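Our Grants > Community Awards > Grantee Reports > Brekbridge Furniture Exchange

Brekbridge Furniture Exchange: how we're getting on (October)

Report to the Musell Fund from Deisy Cusi, project lead

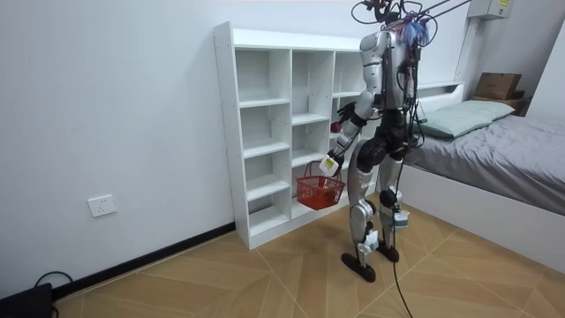
White cubby shelving in a small bedroom.

3 comments | 11 shares

Hi all, and thanks for letting me write this the way I talk. The last report I did on the long form took me most of a Sunday and I don't think anyone enjoyed it at either end.

The headline is that we've set up 24 households since the grant came through. That's the number we said we'd hit by now, so I'm happy, and a little surprised given how the summer went (more on the van in a minute). A household for us can be one person in a studio or a family with kids. We count it as set up when everybody has a bed, there's somewhere to sit and eat, and the kitchen box has been handed over. If we've only dropped off a couch, it doesn't go on the list.

Most of the families came to us through the housing office, same as before. What's new is the number of people who just call. Somebody gets a table from us, their sister-in-law hears about it, and then I've got a voicemail at seven in the morning asking if we do cribs. (We don't. We can't check the recalls well enough and I'm not willing to guess on that one. I send everyone to the county nurse program, and they've been great.)

The van

You paid for the lease on the van and I want to be straight with you about it. It was off the road for most of July. First it was the alternator, then the sliding door jammed shut with a dresser inside, and then the shop couldn't get the part. We rented when we had to and borrowed when we could, and the rental money came out of the fuel line, which we weren't using anyway with the van on a lift! So the budget total is the same but the lines have moved around. The spreadsheet I sent with this shows it. If you'd like me to file a change request, tell me and I'll do it.

It's running fine now. Amnuay Saengthong has taken over as driver and he's made a loading plan that goes on a clipboard by the back doors. Mattresses on their sides along the left, hard furniture strapped on the right, kitchen boxes last so they come off first. I used to do it by feel and we'd end up unloading half the truck on somebody's lawn to get to a lamp.

The storage unit on Grajales

We moved everything into the bigger unit on Grajales in the spring and I don't know how we managed before. There's a real aisle down the middle. You can walk in, see what dining chairs we've got, and walk out again without climbing over a headboard. The rent is $100 a month more than the old place, as we talked about on the phone, and it's been worth it for the time it saves at intake.

The one problem is the roll-up door, which faces the weather. We had water come in under it during the big storm and lost two upholstered chairs. I've asked the landlord for a new rubber strip and have been promised one. In the meantime everything soft is up on pallets at the back.

What people ask for

I went back through the request forms for this report and a few things jumped out. Beds are still first, no contest. After that I would have said couches, and I'd have been wrong. What people want most, once they're sleeping and eating off the floor, is somewhere to put stuff. Shelves, dressers, cubbies, hooks, anything. People who've moved a lot tend to have their things in bags, and they're sick of the bags.

The trouble is that storage furniture is the hardest thing to get donated in decent shape. Folks hang on to a good bookcase, and the ones they let go of have a bowed shelf or a missing back. Open cubby units are the easiest to pass along when we can get them, because there are no drawers to stick and kids can reach the bottom row by themselves. They fit a small bedroom pretty well too, and a lot of our families are putting kids into small bedrooms.

So I'd like to move some of what's left in the "new mattresses" line over to "storage, purchased." Badeo, the discount furniture place by the highway, has offered us their returns at a price I can live with, as long as we collect and don't mind dinged boxes. We don't mind. Amnuay went over to look at what they had and came back with a page of notes, mostly about missing screws, so I've added a hardware bin to the shopping list as well.

One thing I'm firm on is that anything tall gets anchored before we leave the house. Some landlords are touchy about holes in the wall. I've started asking about it in the first phone call so we aren't standing in somebody's hallway with a drill having the conversation there. Only one has flatly refused so far, and we swapped that family's bookcase for something low.

Money, quickly

We're underspent on mattresses (a hotel outside town replaced a whole floor's worth and gave us the lightly used ones, in zip covers, all inspected). We're over on cleaning supplies, which I budgeted way too low. I had no idea how much upholstery cleaner a wet spring could get through. Everything else is close enough to plan that I won't bore you. Receipts are in the shared folder, sorted by month, except August, which is sorted by whatever order they fell out of the envelope. I'll fix August.

Things that didn't work

The evening pickup slots. I was so sure about these! Donors said they wanted them and then hardly booked them, and the ones who did were often stuck at work and not home when we got there. We've dropped them and gone back to mornings, with a few later slots kept open for apartment buildings where the elevator has to be reserved.

Also the text reminders. Half our families change numbers, and the system we picked can't send in more than one language without a costlier plan. We're back to phone calls, which take longer but people pick up, and it's often on that call that I find out they need a highchair or that the stairs turn a corner.

What's next

Winter is when requests climb and donations drop, so I'm trying to stock up now. There's a donation drive planned with the middle school, and they've asked for a list of what we can and can't take. I'm writing it so a seventh-grader could read it out to a grandparent. No cribs, no car seats, nothing with a recall, nothing that smells of smoke, and please, no more exercise bikes.

I'd also like to train a second driver before the roads get bad. Amnuay has been on every single run since the van came back and he should be able to take a week off. We've got someone in mind who already has the right license, and it's down to the insurance paperwork.

Two questions for you, whenever you get a minute:

Is it okay to go ahead on the storage line, or do you need that in writing first?

Would one of you like to come along on a delivery? You'd have to lift something, but we'd buy lunch.

Thanks again for sticking with us through the van business. Call me any time after nine, I'm at the unit most mornings and the signal is decent if I stand by the door.

Deisy

Contact the grants desk | © Musell Fund | Back to top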